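Research > Human-Robot Interaction > Full text

Filed under: Field Studies, Office Robotics

We use cookies to remember your reading preferences. By staying on this page you accept their use. Manage settings

4. The Open Day at Drirthorpe

4.1 Setting and purpose

The earlier sections dealt with what visitors told us in writing before they had ever met the robot. We turn now to the open day itself, held on Jun 17, 2026, at the Usunex office in Drirthorpe, where the Lumanlan project has had its desks since the previous November. We had two hopes for the day. The first was the ordinary one that any group has when it opens its doors, namely that people would come, enjoy themselves and go home knowing a little more than when they arrived. The second was the research question behind this paper: what do people with no background in robotics look at, and what do they ask, when they watch a robot do a plain household or office chore at its own pace?

It would have been easy to book a hall downstairs, put up a stage and give everyone a chair. We talked about it for a long time. In the end we stayed in the office, next to the desks and the meeting room, with colleagues at their workstations carrying on with their day. Our pilot visitors had been polite in front of a stage and had asked very little. In the office they leaned on things, talked to each other and interrupted us, and that was the kind of talk we wanted to collect.

The robot, which the team calls Brudari and which has arms, legs and a view of its own from the head, was given a task that everyone in the building has done at one time or another. It was to open a low wooden cabinet and deal with the blue files that belong in it. We chose this over the more showy things on the team's list (the ball, the tray, the handshake) for a simple reason: a visitor who has put away a file knows perfectly well how it should go, and so has an opinion about it.

4.2 Procedure

Visitors came up in groups of at most 20, and each group stayed for 30 minutes. A member of the team said a few words of welcome, explained where to stand, and then went quiet. That last part was harder than it sounds. We are all fond of this robot, and when it pauses with its fingers a little way from a door there is a strong pull to tell the room what it is about to do. Hosts were asked to hold back until a visitor spoke first, and to answer only the question that had been put to them.

A screen to one side showed the robot's own camera views, switching between the head and the wrist. We had meant this as a small extra for people standing at the back. Many visitors spent more time with the screen than with the robot, and several went back and forth between the two, checking one against the other. Figure 2 gives four of the views from the day, and the letters used in the rest of this section refer to it.

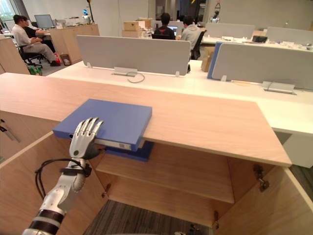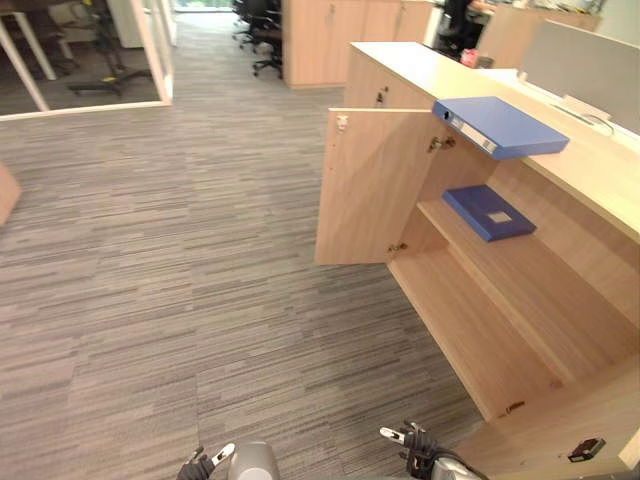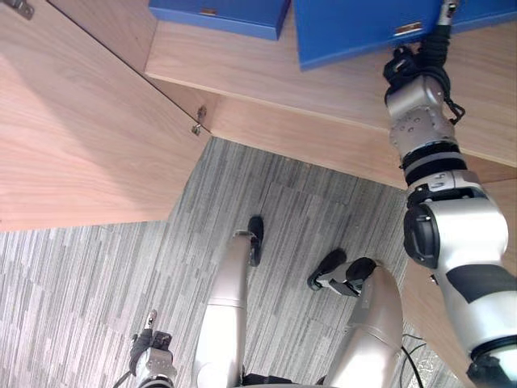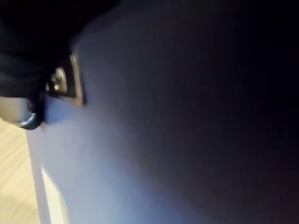
Figure 2. Robot camera views from the cabinet task. In order: (a) a hand against a blue binder on the cabinet top; (b) the left door open, with one binder on the inner shelf and one on top; (c) the right arm at the blue items, seen from over the legs; (d) a close view from the wrist, with a small metal fitting on a pale panel.

Sessions were written up by two observers, who sat apart and compared notes only once the last group had left. We kept no sound or video of the visitors. People had been told this at the door, and we believe it helped them to speak freely, though of course it also means that the remarks quoted below are as the observers wrote them down and may be a word or two off. Comment cards lay by the exit for anyone who wanted them. Children filled in a great many of these, mostly with drawings, which we have kept and enjoyed but left out of the analysis.

4.3 What visitors noticed

By the end of the day 209 people had come through, more than we had planned for, and the cards had to be topped up from the office printer. The most common subject by far was the door. We had expected questions about the files, since the files were what the task was for, but visitors wanted to talk about hinges. How does it know which way the door swings? Does it feel the door, or only see it? What would it do with a door that sticks? One man told the host about a kitchen cupboard at home that has to be lifted slightly before it will open, and asked with real concern whether a robot could be taught such a thing. The host said that this was a very good question and one the team was working on, and a conversation followed that ran well past the end of the session.

The second subject was patience. Brudari moves slowly by design when people are near, and we had worried that the room would grow restless. Some groups did. In others the slowness seemed to draw people in, and they began to talk in lower voices, much as one does around somebody threading a needle. A retired school secretary wrote on her card that she had "wanted to help it the whole time," and remarks in that spirit came up again and again - from adults more than from children, who were on the whole content to wait and see.

The third subject, which we had not thought about at all, was the point of view. Looking at a cabinet from the robot's head is familiar enough, since it is close to how a standing person sees it. The wrist view was another matter. Visitors had trouble saying what they were looking at, and they tended to ask one another before asking the host. We heard plenty of guesses, and it was common for a group to settle the question by having one person watch the arm and call out to the others what it was near. We would gladly have built the whole visit around this game had we known.

4.4 Questions put to the hosts

Hosts answered whatever came, and afterward they sorted the questions together over a late supper. Questions about jobs were fewer than in our written survey (Section 3), and they were asked differently. On paper people had asked whether robots would take over office work. In the room they asked who would be annoyed if a file ended up in the wrong place, who would have to fix it, and whether the robot would be told. We find these better questions, or at least more useful to us, and they have already changed the wording of the survey we plan to send out next.

A smaller number of visitors asked about cost, noise and cleaning. Two wished to know if it could climb stairs. Several asked to shake hands with it, which the safety rules for the day did not allow, and the hosts reported that saying no to this was the least pleasant part of the job. For the next visit we are preparing a separate corner with an unpowered hand on a table, so that people can turn it over, bend the fingers and feel the weight of it for themselves.

Sign up for our monthly letter and get new papers in your inbox. You can unsubscribe at any time.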